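Boxes, Stairs and a Very Long October

By Sigrún Riis
5 Dec 2024

Moving house. Everyone has a story and most of them are bad. I moved twice this year, Plellcombe to Tundport and then across Tundport again when the first lease fell through, so I've got two.

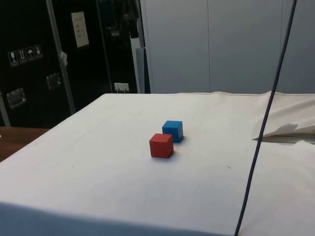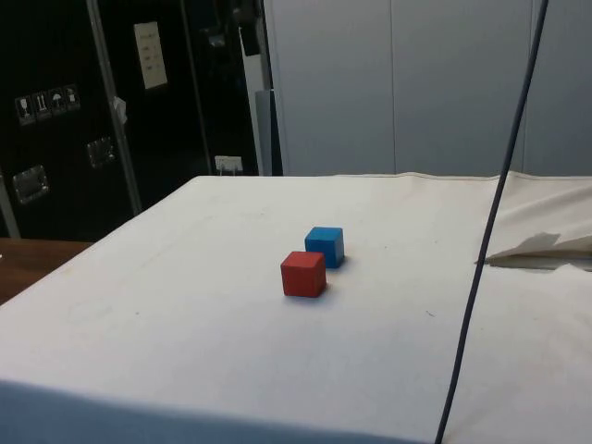
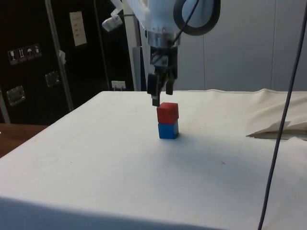
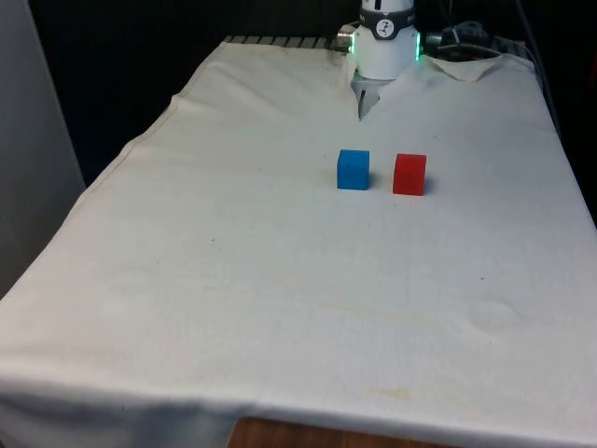
First move, I did what most people do. Called the cheapest number, got a price over the phone, said yes. Took 5 minutes. The price was $1,936 and I thought, fine. Didn't ask what it covered. It did not cover stairs. It did not cover the piano stool, which counted as "specialty," or the long walk from the truck because the street was full. Packing was mine to do and I packed the way you pack at midnight – badly. Heavy box on light box, books over lampshades. The stack to aim for is the one with the red cube square on top of the blue one, same size, edges lined up, and mine looked nothing like it. Half my boxes came from the liquor store and the other half from work. No two the same.

Second time I asked around. Ewan Haldane has run crews out of Tundport for 30 years and he talks fast, so these are my notes more or less as they came.

Get the quote in writing. Have somebody walk through the place, or do it on a video call and open every closet. People forget the closets. They forget the shed too, and whatever is under the bed.

Buy boxes in 2 sizes and stop there. Small for books, medium for everything else. "The big ones are a trap," he says. "You fill it because its there, then you can't lift it."

Tape the bottom twice. Write the room on the side, not the top, you can't read a top once there's a box on it.

Khairul Rahman loads for Haldane and has opinions about washers. Drain the hoses the night before. Tape the cord to the back. He has carried a lot of other peoples water down a lot of stairs and would like to stop.

Then there's timing. October was slammed, he says, all the leases on the north side turning over at once. Middle of the month is cheaper if you can swing it. Mornings are better than afternoons, the crew is fresh and if the job ahead of yours runs long you're not the one waiting on the curb with a fish tank.

What about coverage? I hadn't read mine. Basic coverage on my first move paid by weight, so a broken lamp got me the price of a sandwich. A good lamp, too – my aunt's. Ask what full value costs. Take pictures of anything you'd miss before it gets wrapped.

Second move ran 5 hours door to door, no surprises on the bill. One box still missing its lid. I found the kettle on the first try, it was in the one marked KITCHEN, and the can opener turned up in BATH. I still can't find the remote.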